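The computer that wouldn't leave home

My mum's old desktop lived under the stairs for twelve years, between the hoover and a box of Christmas lights, and every time I visited she asked me when I was going to "sort it out". I always said next time. You know how it goes.

What finally got me moving was a leaflet. Drondance, the repair club that meets in a former carpet shop near her, was having an open week in August, and the leaflet promised that no machine was too old or too embarrassing. Mum stuck it to my car windscreen, on the inside, so I couldn't pretend it had blown away.

So on Tue 27 August I drove over with the thing strapped in the passenger seat (seat belt and everything) and started thinking about why we hang on to these boxes at all. I asked my friends, and every single one of them had a dead or dying computer in the house. One keeps hers under the bed. Another has been using his as a plant stand since he moved in, and I have to say the fern looks great.

It's partly the photos, of course. Mum was sure hers had 1296 of them on it, a number she'd written on a sticky note years ago and trusted completely. But it's also that we don't really know what's in there. A broken chair is just a broken chair – you can see which leg has gone. A computer is a shut box that used to know all your business, and putting it in a skip feels a bit like throwing out a diary.

Dewanti Lau, who runs the club, thinks the cure is simply to take the side off. She does it with everybody who comes in, before they've even sat down. "People lean back at first," she told me, "and then after a minute they've got their nose in it." I was exactly the same! I'd owned computers for most of my life and couldn't have told you which bit did the thinking. 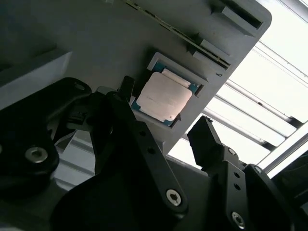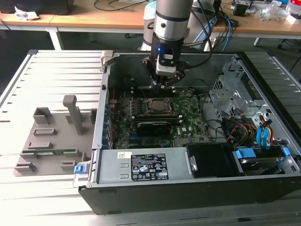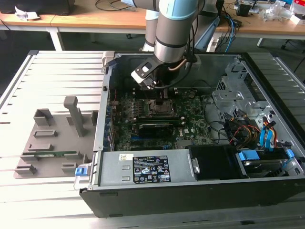 A processor, and two looks inside an opened desktop tower.

The thinking bit is tiny, by the way. I'd expected something grander for the money. My first proper computer cost me 400 pounds, paid off over a very long winter of shifts in a chip shop, and I now realise that a good part of that went on something I could have lost in a coat pocket.

Mum's drive turned out to be fine. It took us an afternoon, two pots of tea and a borrowed cable to get everything off it, and there they all were: my cousin's wedding, a holiday in the rain, 15 nearly identical pictures of a cat we looked after for one weekend. I rang her from the car park and she made me describe the cat ones over the phone.

As for the rest of it, I'd meant to leave it there for parts. Dewanti had even found it a space on the shelf. But Mum wanted it back, so it's under the stairs again, next to the hoover, and she's asked me when I'm going to sort out the printer.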